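Student robotics club takes on dim sum

2024-11-05

Members of the Hiduvo student robotics club have spent the fall on a job most people do without a thought: getting a steamed bun off a plate and into a bamboo steamer. It's harder than it sounds (ask any of them!), and the club is having a wonderful time with it.

The project is called Gridow, and it grew out of a challenge set by the Didenko workshop program. Teams have 90 seconds per run to move one soft item from a plate to a basket, with no human hands involved. Points come off for dents, drops and anything that gets knocked over along the way.

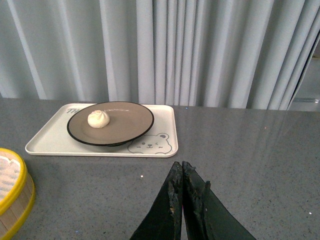 The gripper and a single bun on its plate during work on Gridow.

"A block doesn't care how you hold it, but a bun is round and it has those folds on top," said Tymofii Zhuravel, who leads the software side. "You want a grip that's firm enough to lift and gentle enough that somebody would still eat the thing."

The steamer brings its own puzzle. It has a raised wall, so the arm has to come up and over before it can let go, and the club has been trying out different approach angles all month.

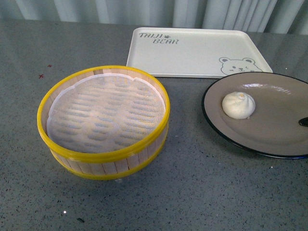
Learning by doing, over and over

The club hopes to log 3000 practice moves before the challenge, with members guiding the arm by hand controls while the cameras record. New students usually start right there, and two of this year's beginners are already running whole sessions by themselves.

Ese Olatunji joined with no coding background and now plans the practice schedule. She likes to shift the plate and tray a little between rounds so the arm can't get too comfortable
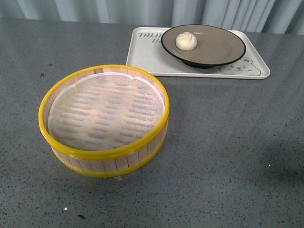

with one layout, and she keeps a notebook of every arrangement the team has tried. "My favorite days are when we change one small thing and everybody crowds around to watch," she said.
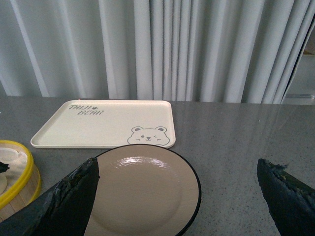
Steamer, tray and plate on the practice table, with the gripper open over the near side.

The challenge takes place later in November. Drondero, the club's newsletter, will carry the results, and students who would like to try the controls are welcome at any club meeting before then.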